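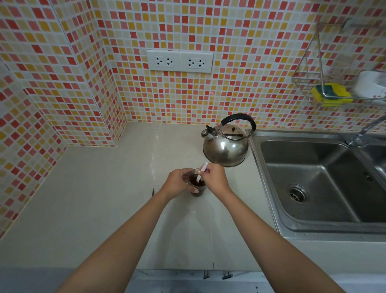
4. Your First Hot Drink

Now for the fun part! With the Ditby kitchen set up and the stove working (section 3), you can make yourself something hot. Coffee or tea, the method is nearly the same, and a short glass shows off the color beautifully.

4.1 Boiling the water

1. Lift the lid of the stovetop kettle and pour in 285 ml of cold water for one drink. You'll have a little left over for warming the glass.
2. Put the lid back on and close the whistle cap on the spout.
3. Set the kettle on the burner and wait for the whistle. It's a cheerful one – you'll hear it from the porch.
4. Turn off the burner before you pick up the kettle.

CAUTION: Steam comes out fast when the whistle cap is opened. Keep your face and your free hand well back.

4.2 Filling the glass

1. Swirl a splash of hot water in the glass and tip it into the sink.
2. Add your coffee or loose tea. Go by taste here, and do try it strong at least once!
3. If you like sugar or anything else from a packet, tear it over the glass so nothing lands on the counter.

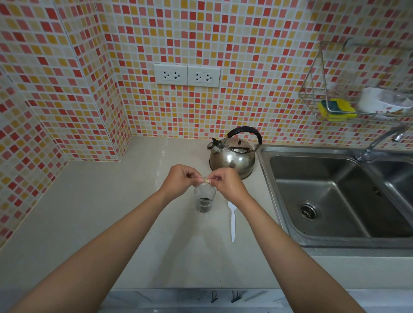

Kobina Mahama says he always puts the sugar in before the water, even for tea, and that it dissolves with half the stirring.

4. Pour slowly and leave room at the top, so you can stir hard without spilling.
5. Stir down to the bottom of the glass, then let it stand. Loose leaves and grounds need a few minutes to settle.

NOTE: Plain glass gets hot quickly. Hold it near the rim, or use one of the Kullberg sleeves from the top drawer.

For cleaning the kettle, go to section 5.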